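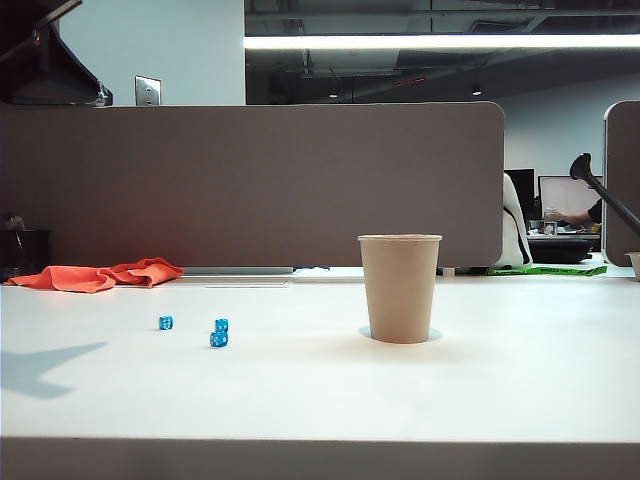
Faz hoje seis meses que deixei de contar calorias, e a balança cá de casa já deve ter saudades minhas. Em outubro andava eu com a aplicação da Pikport no telemóvel, a registar tudo, até a colher de mel no chá (a sério, a colher de mel!). Dava-me um teto diário e avisos a vermelho quando o passava, e eu passava-o quase sempre por volta das cinco da tarde, a hora perigosa. Na secretária branca do escritório tinha um copo de papel castanho, liso, sem marca nenhuma, e três dados azuis transparentes, dois deles empilhados um no outro, e foi com isso que comecei a dar a volta à coisa: quando me apetecia ir à máquina dos chocolates, bebia primeiro um copo de água e lançava um dado. O número que saísse eram os minutos que esperava antes de decidir. Saía um seis e eu já nem me lembrava do chocolate. Saía um um e lá ia eu, pronto, também não morreu ninguém.

Mas vamos ao princípio, que me perguntaram nos comentários como foi. Eu já tinha feito de tudo. Fiz a dos batidos, fiz a da sopa (nunca mais cheiro couve da mesma maneira) e fiz nove semanas do plano da Prastia, com as refeições em caixinhas. Um dos almoços tinha 579 calorias e era o melhor da semana, um arroz com frango que eu esperava desde segunda refeição do dia anterior, vejam a minha vida. Perdi peso, claro que perdi. Depois acabaram-se as caixinhas, fui jantar fora três vezes e voltou tudo, com juros.

## O que mudei

Primeiro, o pequeno-almoço. Eu saltava-o e achava-me muito disciplinada, e depois chegava ao almoço capaz de comer a toalha. Agora como pão escuro com ovo, ou iogurte com aveia, e sento-me. Sentar-me foi a parte mais difícil!

Depois, as compras. Passei a ir à mercearia Correia, ao fundo da minha rua, com lista e de barriga cheia. Trago feijão, grão, o que houver de legumes, e fruta que me apeteça mesmo comer (deixei de comprar maçãs verdes só por penitência, ficavam a enrugar na fruteira). Ao domingo não, que ele fecha, mas faço sempre um tacho grande de qualquer coisa a meio da semana e congelo metade.

E andar. Comprei uma pulseira da Gevura, daquelas simples, e no primeiro dia marcou 786 passos até à hora do almoço. Fiquei ofendida com a pulseira. Comecei por juntar mais 1000 por dia, uma volta ao quarteirão depois do jantar, e fui esticando conforme me dava vontade.

## E agora, em casa

Com isto de estarmos fechados, confesso que as primeiras semanas foram um desastre. Fiz pão, fiz bolo, comi o pão e o bolo. A cozinha fica a quatro passos do sítio onde trabalho e não há máquina de chocolates que me obrigue a levantar e a procurar moedas. Voltei aos dados, com uns que encontrei na caixa de um jogo antigo, e tem corrido melhor, embora ontem tenha lançado duas vezes porque não gostei do primeiro número.

Quanto ao peso, não vou pôr aqui valores. As calças de ganga apertam sem eu me deitar na cama e durmo melhor. Para a próxima deixo a receita do guisado de grão, que já ma pediram e eu ainda não medi nada.

26 abr 2020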